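Home | Reviews | Guides | Gear | Contact

Filed under: Vinyl & Turntables

Setting up the Kurkness (part 2: tracking force)

I did this 11 times before I got it right - so take it slow.

1. Switch the deck off and slide the stylus guard on.
2. Twist the counterweight until the tonearm floats level.
3. Hold the weight still and turn only the dial to zero.
4. Now turn both together to the number your cartridge maker gives.

Caution: don't let the arm swing free. My old Bognár lost a needle that way and I'm still sore!

5. Take the guard off and play something you don't love too much. I use a scratched Jumcombe live album.

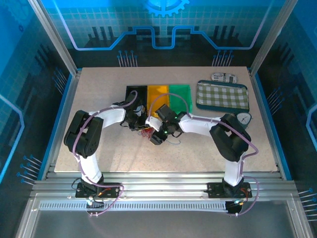 Note: if the loud parts sound fuzzy, go back to step 2. Check it again after more than 300 hours of play - I do mine every August.

Print this page | E-mail to a friend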